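**Subject:** Re: Shrinkage on the Lurkik flannel, and the December swap

On Thursday, June 13, 2024, Jolán Katona wrote:

> Hello all,
>
> Has anyone pre-washed the Lurkik brushed flannel from Sedham? I bought enough for two pairs of pyjamas and I'm nervous about cutting into it. The shop says to allow for shrinkage but doesn't say how much. I don't own a tumble dryer. My plan was to wash it once at 40 and hang it over the banister.
>
> Also, the pattern is an old Pugh one and the trouser leg has a grainline but no notches at all on the inside seam. Is that a misprint or do I just line up the ends and hope?
>
> Last thing, is the swap happening again in December, and can I bring wool?
>
> Jolán

Hello Jolán and everyone,

I've had the Lurkik flannel twice, the green check and a plain blue. They behaved differently, so I'll give you both.

The check lost 7 cm in every metre of length on the first wash and next to nothing across the width. I washed it again to be sure and it lost a tiny bit more. The blue hardly moved on the first wash and then shrank on the second, which was annoying as I had already cut one leg. I would wash yours twice whatever the first wash does. Hanging over a banister is fine for drying but it does pull the cloth a bit when it's heavy with water, so fold it over at the middle and turn it round halfway through. Don't peg it by the corners. I did that with the check and had to spend an evening pulling it back square.

Before washing, zigzag or overlock the two cut ends. The flannel frays badly and you end up with a rope of thread wrapped round the whole lot. If you don't want to get the machine out, pinking shears will do.

Measure it before and after. I make two marks 1 metre apart along the selvedge with a thread tack (chalk and pen both wash out) and then measure between them when it's dry and pressed. Write the result on a scrap of paper and pin it to the cloth, otherwise you will have forgotten by the time you come to cut.

**The Pugh pattern**

It isn't a misprint. The older Pugh trouser patterns leave the notches off the inside leg on purpose, and the back leg is drafted slightly shorter than the front between the knee and the crotch. You are meant to stretch the back to fit. On a woven trouser with a pressed crease this makes a nice clean line. On flannel pyjamas I can't see that it makes any difference to anybody, but you do have to get it in somehow or the hems won't meet.

What I do:

1. Put the front and back legs right sides together and pin the hem and the crotch point only.
2. Find the knee on both pieces. It's marked on the outside seam, so fold straight across from there and pin.
3. Pin hem to knee flat. These should match exactly. If they don't, check that you've cut both legs on the same size line.
4. Between knee and crotch, pin the middle first and then share out the difference on either side.
5. Sew with the longer piece underneath, so the feed dogs take up some of it for you.

Stitch length 3 is enough. Mine puckered at 2.5.

If you're making the size with the 75 cm inside leg, the pattern hem allowance is mean. I add 3 cm. You can always turn up more.

One more warning on that pattern - the waist casing is drawn for narrow elastic, and the wide soft sort that Sedham sell won't go through it. Cut the waist a little higher and fold down more.

**Thread**

Somebody asked off list about the 1,000 m cones from Skodomness. I've used the grey and the cream. They are all right for seams and for the overlocker, a bit fluffy, and I clean the bobbin case out more often than I do with my usual thread. I wouldn't topstitch with them. The grey is paler than it looks on the website. The cream matches the Lurkik background colour well enough.

**Photos**

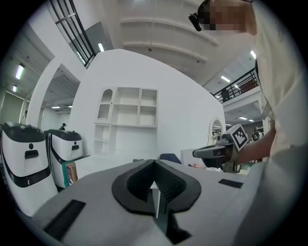
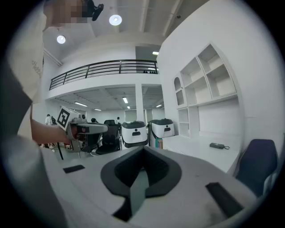
**The December swap**

Yes, it's on. Same hall, the Saturday afternoon, doors at two. I'll post the date when the booking comes back.

- Wool is welcome, including knitting yarn, provided it has been in a freezer or a sealed bag with no sign of moth. Please look it over properly before you pack it.
- Pieces under half a metre go in the scrap boxes by weight. Anything longer, fold it and pin a label on with the length and the fibre if you know it. "Don't know" is a perfectly good label.
- Patterns should be complete. If a piece is missing, write on the envelope which one.
- No machines this time. We had nowhere to put them last year and two got left behind.
- Tables are first come, first served.

We had almost 200 pieces of cloth left over at the end last time and it took until six to clear up, so please take your own leftovers home again unless you've agreed something with whoever is next to you. Buttons and zips can stay, as the school will have them.

If you can bring a long tape measure or a metre stick, put your name on it. There were three identical ones on the go by four o'clock and I still have one that isn't mine. It has a nick out of it at 62 cm.

Jolán, let us know how the flannel comes out, and which colour it is. I have two metres of the blue left if you run short, already washed twice.

Best wishes,
Maureen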